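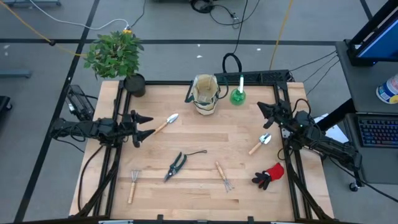

4. Working at the two-arm sorting station

4.1 Purpose of this section

Section 4 is for staff at the Werngate returns hall who previously sorted garden hand tools by hand. It covers the start of a shift, normal running, clearing a stopped arm and handing over. Mechanical installation is in Section 2. Teaching new items is in Section 5 and may be carried out only by a trained setter.

4.2 What changes for the operator

With the Grindum station in use, the operator no longer lifts each item from the table to the trays. The operator lays out the items, watches the run, deals with items the arms refuse and signs the shift log. Inspection for damage stays with the operator. The arms do not check for cracked handles, bent tines or chipped blades.

One operator looks after one station. Do not leave a running station to cover a second one, even for a short break. If relief is needed, pause the run first (4.5).

Job grades and break times are not altered by this manual. Questions on either go to Fidelina Henao in the hall office.

4.3 Before the first run

1. Read the previous shift's entry in the log. If a fault is open, do not start. Call the setter.
2. Walk round the table and check that no cable on the floor is pulled tight or lying under a caster.
3. Lock the casters on the workstation cart.
4. Check that the table clamps are tight. Tighten by hand only.
5. Close and open each gripper once from the workstation. Both fingers must move freely.
6. Press the stop button and confirm that neither arm responds to a move command. Release the button and reset.

CAUTION: Step 6 is to be done at every shift start, including when the station has been left switched on.

4.4 Laying out items

1. Pause both arms and wait for the message READY TO LOAD.
2. Place trowels and hand rakes flat, with a gap between them. Handles may point in any direction.
3. Close pruning shears and fasten the catch before placing them. Shears without a working catch go to the manual bench.
4. Lay gloves flat with the fingers spread. A rolled glove will be refused.
5. Stand spray bottles upright. Empty them first and turn the nozzle to OFF.
6. Step back behind the floor line and press RUN.

NOTE: Fabric planters and potted plants are handled by the operator at Werngate. The Curkville hall uses a different gripper finger, and its loading sheet must not be used here.

NOTE: Loose cords and ties should be removed from tools at the manual bench. A cord can catch on a finger and drag a second item with it.

4.5 Pausing and stopping

Use PAUSE for loading, relief and breaks. The arms finish the present movement and hold position. Use the stop button if a person reaches over the table, if an item falls, or if an arm makes a movement you do not expect. You do not need permission to press it, and a stop is not counted against the operator.

WARNING: An arm that is holding an item may drop it when stopped. Keep hands and feet clear.

4.6 Clearing a refused item

1. Wait for code 30 on the screen and for both arms to come to rest.
2. Press PAUSE.
3. Pick up the item by its handle and place it in the grey refusal tray.
4. Enter the item type and the reason, if known.
5. Press RUN.

After 3 refusals of the same item type in one shift, stop loading that type and tell the setter. Do not bend, tape or mark items to make them easier to grip.

4.7 Handover

1. Let the table clear, then press PARK.
2. Copy the cycle count from the screen into the log, in full, e.g. 1,284.
3. Write down every use of the stop button, with the time.
4. Empty the refusal tray at the manual bench.
5. Sign the log with the incoming operator present.

Gripper pads are changed at 3,000 cycles by the setter. Spare pads are supplied by Betancur and kept in the locked cabinet.

4.8 Contacts

Setter, early shift: Driss Badawi
Setter, late shift: Adanech Ayele
Operator training, Thursday, 14:00: Percy Carhuamaca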